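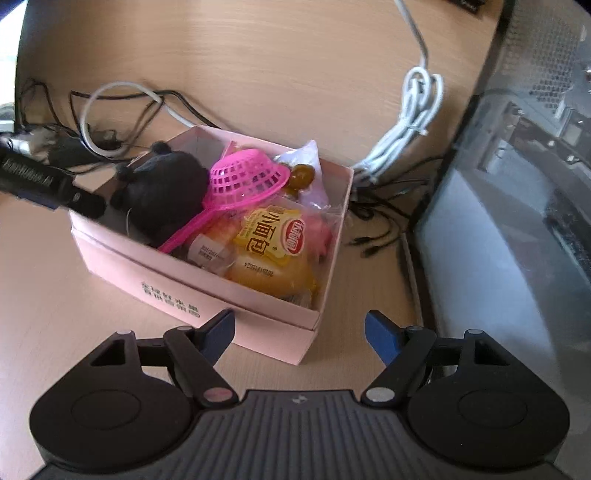
Slide 1. Pink box, bread roll, strainer, plush toy. Gripper at the front.

Leave this up while people find chairs. Don't read it out.

Welcome, thanks to Garrido for the room. Mullo is a hand-held gripper I built on the desk in my spare room, between a computer and more cable than I can explain to my insurer. Started in August. The plan was 5 weekends. (Pause. Let the builders laugh.)

Why a box of junk: tidy test blocks told me nothing. A strainer has a handle that goes wherever it likes. Plush squashes. Shiny wrappers play merry hell with the camera software. Point at the blue pads here, they're the third set. The first set was bike tube and smelled like it.

Slide 2, the numbers. 141 grabs logged, 11 binned when I forgot to save. Say the 11 quickly.

Linkage: two arms, one pivot each, pin caps up the joints. If someone asks about slop in the pins, yes, there is slop in the pins. Cuvora bushings helped, then wore out. Budget was 100 dollars, and we will not be showing the receipts.

Slide 3 is the Doter board wiring. Skip if it's past 7:30.

Demo: bread first, strainer second, plush last. If the pads stick open, keep talking and jiggle the left arm.

Questions. Repeat them for the back row. Parts list is by the kettle.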